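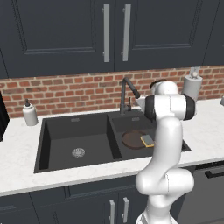
Reopening the Caron Rope Works: notes for the talk

Start with the walk-up. Ask who has been inside. Wait for hands, then ask who went in before the roof was fixed (there's usually one, and they have the best stories, so let them talk for a minute).

Say who I am, quickly. Thank Bernadette Pons for the invitation and for lending me her drawings.

The Caron is a long, thin brick building. Rope needs length! You twist it in a straight line, so the people who built the place made one room that just keeps going, and then they stuck an office on the street end and a boiler house on the other. That's the whole plan. Everything we did was about keeping that long room long.

The brief from the town: a hall for music and dance, a print shop, a place to get coffee, and a front door that a person in a wheelchair can use by themselves. Total floor area 3759 square feet, including the boiler house. Small for all that. Pause here, people like to look at the plan.

The front door

Old entrance was up a stone stair from the street, turn left, another stair. We moved the door to the yard side, where the ground already comes up to floor level. One opening, cut where a loading door had been bricked in. I still love this move. It was Apostolos Sarantis who found the old lintel, tapping along the wall with a broom handle.

The stone stair stays. It's handsome, it's a second way out, and kids sit on it.

The long room

90 seats on a wagon that rolls back under the balcony. With the seats away you get the full length of floor, and dancers go a little crazy when they see it.

Sound: the first test was awful. Clap at one end and it came back at you like a slap. Tell the trumpet story if there's time. We hung felt between the roof trusses, 49 panels, and left the brick bare. Cheap, and you can take them down again. Grirum made the panels and let us send back the first color, which was a mistake (mine).

Floor: saved most of the maple. Where it was too far gone we pieced in new boards and didn't stain them to match. Some people hate this -- take the question if it comes. 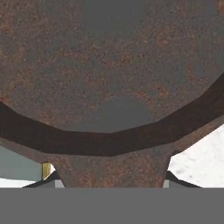 Skavham -- Monday, April 13, 2020

Second half. Drink some water.

The boiler house

This was the part I was scared of. No windows, a floor two feet lower than everything else, and a chimney that leaned. Lerkutness did the survey of the chimney and their advice was to leave the lean alone and tie it back at the top. So we did, with a steel collar and two rods, and you can see the rods from the street. Good! I'd like people to see them.

Print shop went in here. Presses are heavy, and a low, solid floor sitting on the ground is just what they want. Ramp down along the north wall, gentle enough that you can push a cart of paper without help. New skylight over the worktables. Mention how the light moves over the tables by mid-afternoon.

Heat

Slow heat in the floor of the hall, quick heat in the print shop and coffee bar. The hall is only warmed up for shows. Put on a sweater for rehearsal. The dancers have never complained, the string players have complained every single week.

Brick

Nearly 800 bricks came out of the new door opening and the old partition. All used again, most of them in the yard wall. Lime mortar everywhere, and please, if you take one thing home for your own old building, check what mortar is in it before anybody repoints. We spent a whole July picking hard cement out of soft brick.

What I'd change

Storage. We drew one closet and it was full on opening night.
The coffee line runs right across the door to the hall. Should have been turned ninety degrees.
More outlets in the yard. People want to play out there.

Questions

Likely ones: cost of the skylight (Bernadette has the sheet), parking (no, still none), can you rent it for weddings (yes, ask at the bar).
If it goes quiet, ask them which building in Skavham they'd open up next, and write the answers down.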